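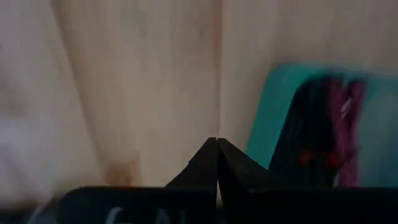 Jenő Hegyi would like it to be written down that he was against the arms from the first day, and that he is still against them in the morning, before coffee. After coffee he is prepared to discuss. He has wound cables at Sadowski for longer than he wants to say, and he told me that a cable has a memory. If you wind it badly once, it will want to lie badly for the rest of its life. He asked me how a machine should know this.

I did not have an answer, so he showed me his hands. The skin at the base of both thumbs is thick and shiny. His doctor has been speaking about these thumbs for some years.

Sadowski rents out equipment for conferences, school theatres and trade fairs. The company was started in 1983, at first with loudspeakers only, and has fifteen people today. What the customer sees is the screen and the microphone. What comes back on the van is the cables, hundreds of them, in crates and bags, with pieces of tape still on them. Each one has to be looked at, tested, wound, tied and put in the correct tray. When a large fair closes, the returns room does very little else. The biggest return this year came from one customer, Brolex, and it contained 788 cables. Two people wound them, and one of the two afterwards stayed at home with a bandaged wrist.

It was after this return that the owners agreed to try two robot arms. They stand at a wooden table in a room beside the warehouse and are meant to learn the short cables first: the ones for charging and data, which are light and which everybody hates. The project has the name Hela. I asked three people where the name comes from and received three different explanations, so I leave it out.

Žofie Pešek runs the trial. She came to Sadowski as a student to wash tents, and later moved to the returns room, where she sat opposite Jenő for four winters. Now she spends most of the day next to the arms. She gives them a cable, watches what they do with it, writes a line in her notes and gives them the cable again. "It is the same work as before," she said, "only I do it with my eyes." Then she corrected herself. It is not the same, she said, because in the evening her hands are fine and her head is tired, and she has not yet decided which of the two she prefers.

What surprised her most is how much she has had to explain. When does a bundle count as finished? How tight is tight? In the returns room these things were never spoken about. A new person sat down beside an old one and copied, and after some weeks it was right. For the arms she had to find words and examples, and for the examples she needed Jenő. At the beginning he came on Wednesday afternoons for an hour. Now he comes when he likes, and usually he brings a cable that he considers difficult.

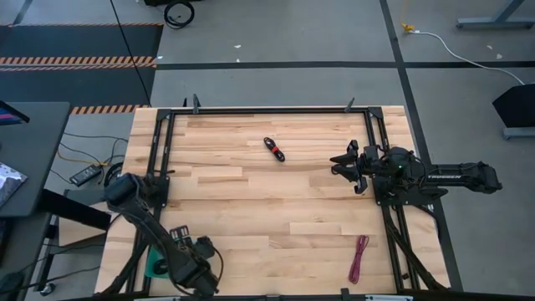
The trial table at Sadowski, with a black cable bundled in a red tie and a pink one lying near the right-hand arm.

I sat on a stool by the wall for most of one morning. I had expected something quicker. A gripper comes down to the wood, closes, opens, goes away a little and comes back, with a patience that I found first calming and then slightly annoying. Twice Žofie stopped everything and placed the cable again by hand. She does not hide such moments from visitors. In her opinion it is better that her colleagues see them, as there were already enough rumours in the canteen.

The rumours were of course about jobs. The owners have promised in writing that no one will lose a place during the trial. The paper hangs beside the time clock, and I noticed that people still read it when they pass. What happens after the trial is less clear. One of the packers, who asked me not to use her name, said that she believes the promise and is looking at other offers at the same time. She did not see any contradiction there, and neither do I.

There are also changes of a smaller kind. The returns room used to be the place where the news of the firm was exchanged - who is moving house, whose van will not pass the inspection. With your hands busy you can talk for hours. Beside the arms Žofie works mostly in silence, since she has to watch, and she misses the talking. She has asked whether the trial table could be moved to the returns room itself. The answer was that there is no space for it, and she has measured the room herself and does not agree.

The rental firm Zavulon, in the next town, has been to look twice. Its people were polite and asked mainly about the cost, and at the end one of them asked Jenő if he would come and teach their own staff how to wind. He has not told them yes or no. He says the offer was the first time in his working life that anyone called it teaching.

The trial goes on until June. The long cables, the heavy ones for stage power, are not part of it, and Jenő winds those himself, standing up, by the open door.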